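3.2 Condition survey of the relocated blocks

The Mallmont gateway was taken down and rebuilt at Oston in 356 numbered blocks, of which 300 carry carved relief on at least one face. The original numbering was painted on the bedding faces and is no longer accessible, so block positions were taken from the Flurthorpe ledger and checked against the joints visible today.

Each carved face was scored for surface loss on a scale of 0 to 4. Faces coloured by later limewash were scored separately - the wash hides fine cracking and tends to lower the result.

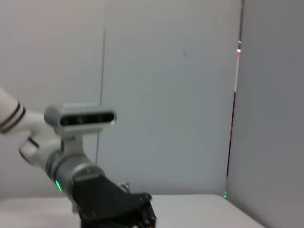
Figure 2. Arm with camera module mounted near the wrist.

Scores were highest in the lower courses on the north side, where salt crusts had lifted the sandstone along the bedding planes. In 15 blocks the relief could not be read at all, and for these we relied on the Sibiya drawings, made before the gateway was dismantled. The drawings agree with the ledger on block order but differ on the height of the cornice - a point taken up in Section 4.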